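Osten Street Shared Kitchen
Dumpling Supper Planning Group
Minutes of the December meeting

Search minutes and notices
Go

Present: Kosmas Raptis (chair), D. Mofokeng, L. Arden, P. Whitlow, J. Sayre (minutes)
Apologies: R. Tull

The meeting opened at 6:40 p.m.

1. Minutes of the last meeting

Approved with one correction. Under item 4, "boiled" should read "steamed."

2. Size and order of supper

Ticket sales closed at 70. Kosmas proposed two sittings, with the second starting 45 minutes after the first. Agreed. Each guest gets three dumplings on the first plate, and seconds are served from whatever is left after both sittings have eaten.

P. Whitlow asked if the filling could be made the night before. D. Mofokeng said yes for the cabbage, but the salt should wait until morning or it goes watery. Agreed.

3. Trays

Shaped dumplings will go on the black trays and stay there until they are called for at the stove. L. Arden wants space left between them. At the last supper they were crowded and the skins tore when people pulled them apart. Pleated edges are to be checked on the tray, and any that have opened get pinched shut again before cooking.

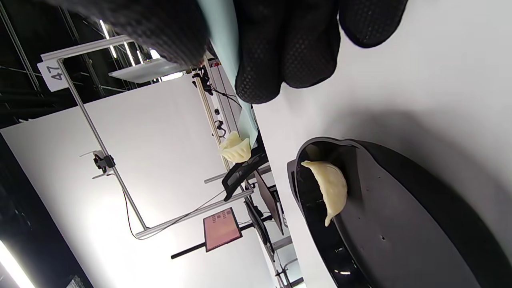
4. Pans and plates

Kosmas reported on the pans. The kitchen owns two skillets that are fit to use, and a third needs to be seasoned again. D. Mofokeng offered to do it at home. The group talked about buying a griddle from Plomora. The price quoted was $155 and it was felt that this could wait until spring.

Plates: one color for each sitting was suggested, to keep the counts straight. No decision. L. Arden will see what is in the cupboard.

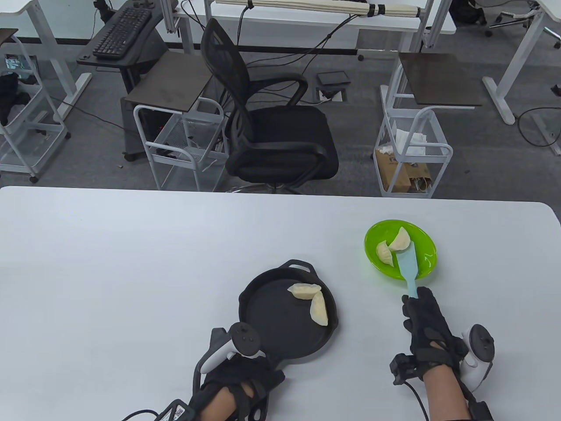

Turning was discussed at some length. P. Whitlow has always used tongs and would like to go on using them. Kosmas is against tongs for anything with a thin skin and pointed to the light blue silicone spatula, whose flat blade goes under a dumpling on the green plate without squeezing the pleats. He also asked that cooks put no more in a skillet than they can turn easily, even when the line is long. Put to a vote: spatulas for the skillets, tongs for the salad only. Carried, with P. Whitlow voting against.

5. Table layout

The serving table will be set the same way for both sittings, with the tray along the far edge and bowls at the near corner. Dipping sauce goes out in small cups, refilled from the kitchen. J. Sayre will draw this up and tape a copy inside the pantry door.

L. Arden asked for the tables to be wiped down between sittings, as flour gets everywhere. Agreed.
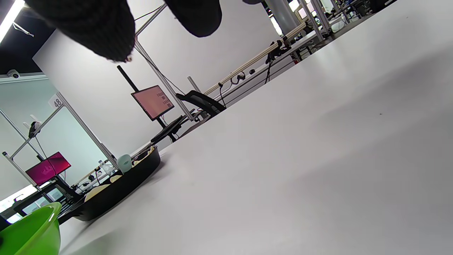

Item 5: black tray at the far edge of the table, small mint-green cup behind it, green bowl at the corner.

6. Any other business

The Prernance bakery has offered rolls for guests who don't want dumplings. Accepted with thanks. D. Mofokeng will pick them up at 3 p.m. on the day.

The left-hand pantry shelf is still loose. Carried over.

Actions
Kosmas Raptis: confirm the second sitting with ticket holders
D. Mofokeng: season the third skillet; collect rolls
L. Arden: check plates
J. Sayre: table plan

The meeting closed at 7:55 p.m.

Recent items
Supper sign-up sheet for cooks
Pantry stock list
Notes on freezing dough
Minutes of the previous meeting

Get our kitchen newsletter. Enter your email address to sign up.

This site uses cookies to remember your settings. Accept | Manage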